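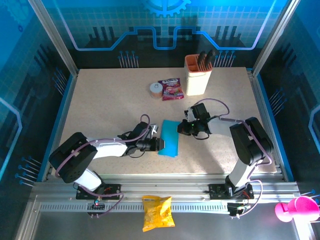 Bras gauche et bras droit, chiffon bleu clair au milieu du plateau.

Cahier d'atelier, Jodix mobile
15/9/26

Repris le portage là où il était resté avant la démo. La version PC tourne toujours sur l'ancienne branche, je n'y touche plus sauf correctif. Tout ce qui suit concerne iOS et Android.

Chargement. Sur la tablette de test, l'écran-titre met trop longtemps à apparaître. Profilé avec l'outil du moteur : le gros du temps part dans la décompression des musiques, toutes chargées au lancement, y compris celles du dernier chapitre. Passé les pistes longues en lecture continue, gardé les bruitages en mémoire. Le titre s'affiche nettement plus vite. À vérifier sur un téléphone bas de gamme, je n'en avais pas sous la main.

Commandes tactiles. Le glisser-déposer des cartes est trop nerveux. Quand on relâche près du bord, la carte repart dans la main alors qu'on voulait la poser. Élargi la zone de dépôt, ajouté un petit délai avant le retour. Mieux, mais au niveau du port de Godoy les emplacements sont si serrés que deux zones se chevauchent et que la carte choisit la mauvaise. Deux pistes :
- réduire la zone seulement dans ce niveau (rapide, pas propre)
- prendre l'emplacement dont le centre est le plus proche du doigt (plus propre, il faut réécrire la fonction de sélection)
Je pars sur la seconde. Commencé, pas fini.

Images par seconde. Plafonné à 30 sur mobile. À fréquence libre, la tablette chauffait au bout d'une partie et le débit s'effondrait. Avec le plafond c'est stable sur les 6 premiers niveaux. Pas testé plus loin. Les animations de pluie étaient calées sur le nombre d'images et tombaient au ralenti, je les ai remises sur le temps réel. Chercher s'il reste d'autres animations dans ce cas, au moins la fumée du bateau et le clignotement du phare.
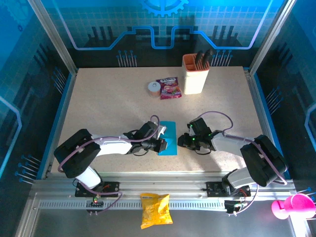 Sauvegardes. Bug retrouvé, celui signalé en mars sur PC et jamais reproduit : si l'application passe en arrière-plan pendant l'écran de fin de niveau, le fichier est écrit à moitié. Sur ordinateur ça n'arrive presque jamais, sur téléphone il suffit d'un appel. On écrit maintenant dans un fichier temporaire, puis on renomme. J'ai aussi gardé la sauvegarde précédente en secours. Reproduit le bug dix fois de suite avant correction, plus une seule fois après. Il faudra reporter le correctif sur la branche PC.

Textes. Le français déborde des boutons dans la boutique et dans les options. « Réinitialiser la progression » passe sur trois lignes en mode portrait. Remplacé par « Tout effacer », avec le détail dans la fenêtre de confirmation. L'allemand sera pire, je n'ai pas encore le fichier. La police actuelle n'a pas le œ en gras, on voit un carré vide dans le dialogue du cuisinier.

Personnages. Janine (la marchande, chapitre deux) reste muette si on lui parle avant d'avoir ouvert l'inventaire. Sa réplique attend un événement clavier qui n'existe pas sur mobile. Branché sur l'ouverture du panneau, quelle que soit la commande. Passé en revue les autres dialogues avec la même condition, trouvé le gardien du phare, corrigé aussi.

Économie du jeu. Le navire Orkitz coûte toujours 900 pièces dans les données, mais la boutique affiche 599. L'affichage vient d'une vieille table de prix oubliée dans l'interface. Supprimé la table, la boutique lit désormais les données du jeu. Reste à décider lequel des deux prix on garde. À 900, il faut refaire deux niveaux pour se le payer, et c'est long sur téléphone. Je pencherais pour 599, à discuter avant de toucher au reste de la grille.

Compilation. La version iOS refuse de se signer depuis le changement de certificat. Régénéré le profil, vidé le cache, ça passe. Noté la marche à suivre dans le dossier partagé.

À faire ensuite :
- finir la sélection d'emplacement et rejouer Godoy en entier
- correctif de sauvegarde sur la branche PC
- police : le œ gras, et contrôler les guillemets au passage
- essayer sur un téléphone ancien, son coupé puis avec casque
- retrouver pourquoi le tutoriel se relance après une mise à jour (vu une fois, journal conservé)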